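Notes pour l'intervention – « Ce que le bras change en plonge »
Journée des métiers de la restauration collective, atelier de l'après-midi
Durée visée : vingt-cinq minutes, questions comprises

Ouverture
Bonjour à toutes et à tous, merci d'être restés après le déjeuner (je sais ce que cela coûte, surtout avec un dessert pareil). Me présenter en deux phrases : douze ans de cuisine, puis l'organisation du travail chez Henao, où je m'occupe des équipes de plonge et d'office. Dire tout de suite que je ne suis pas ingénieure et que les questions de moteurs iront à mes collègues de Grurura, au fond de la salle.

Le point de départ
Rappeler d'où l'on vient. Sur le site de Dundotia, 119 couverts le midi, 3 personnes à l'office, et en mars un relevé de 3 532 pièces manipulées à la main. Laisser le chiffre à l'écran un petit moment, les gens aiment le digérer. Parler des poignets, des épaules, et de cette fatigue de fin de service que l'on ne met jamais dans les tableaux.
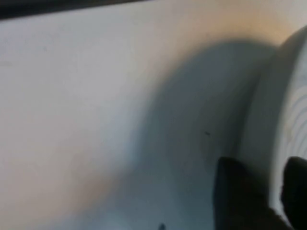

La prise reste le moment que les équipes commentent le plus, et je vous avoue que je ne m'y attendais pas du tout. On m'avait préparée à des discussions sur l'emploi, et nous les avons eues, longues et parfois rudes, mais dès la première semaine on m'a surtout parlé de la façon d'attraper. Regardez les deux doigts noirs, de part et d'autre du bas de cet objet blanc et arrondi, devant une surface presque aussi claire que lui. Une plongeuse de métier fait ce geste en pensant à autre chose. Le jour où il a fallu l'expliquer, elle s'est aperçue qu'elle savait énormément de choses, et ses collègues aussi !

Pause. Demander à la salle qui a déjà dû écrire un mode opératoire pour un geste qu'il faisait sans y penser. Attendre les mains.

Ce qui change dans la journée
Le poste s'est déplacé vers la préparation et le contrôle. On range autrement, on laisse de l'espace, on regarde davantage. Certains y ont gagné, d'autres regrettent le rythme d'avant et les conversations au-dessus du bac – il faut le dire franchement, sans essayer de les convaincre. Citer l'outil de suivi Dastis, mais brièvement : deux minutes, pas plus, la dernière fois j'ai débordé.

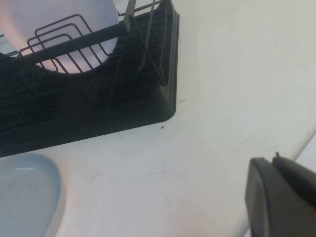 L'égouttoir noir et ses assiettes, poste de Dundotia.

Enchaîner sur la place des objets. L'assiette rose pâle est debout entre les fils, la bleue est à plat sur le plan de travail : pour le bras, ce sont deux approches différentes, et pour l'équipe, deux consignes à discuter ensemble. Insister sur « ensemble ». Les consignes écrites au bureau n'ont pas tenu longtemps, celles de l'office sont toujours affichées.

Questions
Si l'on me demande le coût, renvoyer vers Grurura. Si l'on me demande les postes, répondre moi-même et prendre le temps qu'il faut.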